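Folding the dark laundry: a small gallery

Marcela Ondrejka
March 27, 2023

In January I began to collect pictures of very ordinary household work, and folding was the first subject which I chose. My gallery had before this only landscapes from Rurholm, and several visitors have written to me that they prefer the laundry. I am glad for it, although I worked much longer on the landscapes.

For this page I have taken only dark clothes. Everybody who irons or folds knows that they are the difficult ones. On a white shirt you see each line, and you can correct it at once. Dark cloth hides its folds, and you find them again in the morning when you put the thing on. I have also added what I know about the washing, as people ask me for it.
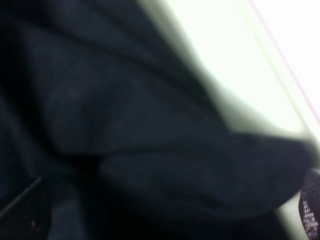 My mother kept the dark things for the end of the pile, when she was already tired, and I believe this is the wrong order. I take them first, while there is still daylight. If I must do it in the evening, I turn the lamp so that the light comes from the side and not from the ceiling. The creases then show a small shadow and the hand can find them.

Dark navy and black are also easily mixed in a bad light. I have paired socks wrongly in this way for many years. With bigger pieces it matters less, but I still carry them to the window before I decide on which pile they go.

A word on the surface. A table is better than a bed, and a pale table is better than a dark one, for the edge of the garment is then clear against it. The height should be such that you don't bend your back. Mine is from Skastent and it is 80 cm high, and for me this is enough. Brush the table before you begin, because a black T-shirt picks up every crumb.

When the shirt comes out of the basket it has no shape, and one must first find the collar. I look for the label with my fingers, put the collar away from me and pull the sleeves out to the sides. Only after this do I smooth the body, always from the middle to the hem.

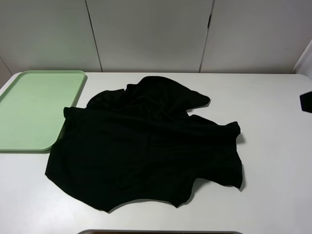

Stan wrote in the guest book that he starts from the hem and never from the collar, for the hem is the longest straight edge and the rest of the shirt follows it. He also wrote that he turns all black shirts inside out before the wash and folds them so, and turns them only when he wants to wear them. I have tried it for one week. The colour stays nice, but in the morning I don't have the patience.

For lifting, hold the shirt at two points if you can. From one point the cloth falls together and you must spread it again on the table. With the heavier cotton from Ultgate this is less of a trouble than with thin cloth, which slips.
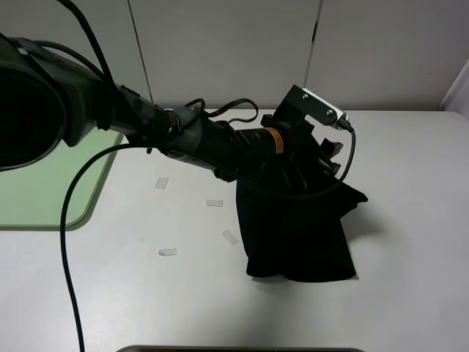
At what temperature should I wash a black T-shirt so that it does not become grey?
I wash mine at 40 degrees with a liquid detergent for dark colours, and colder when they are only a little worn. Please read first the label inside, and don't dry them in the full sun.

The next gallery will be about towels. If you wish to leave a remark, the guest book is open under page number 2383, and I read all of it, also the long letters.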